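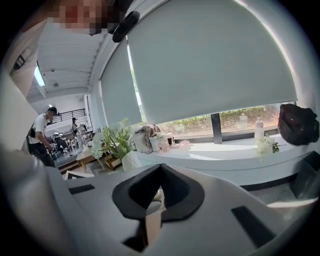

Lecture 4 is on daylight in the workroom. A desk needs more light than a corridor, and the sun does not give the same amount at each hour. For drawing we plan for 600 lux on the table. A large window can give too much of it, so the designer must think also of the cover. Two light grey roller blinds on one window, as here, are a common choice. Please read the Antoniadis chapter before October and measure your own desk at 12 and again at 20 o'clock. Write both values in the table, also if the second one is very low.

Course notes, Kęstutis Lapiņa | Contact | Back to top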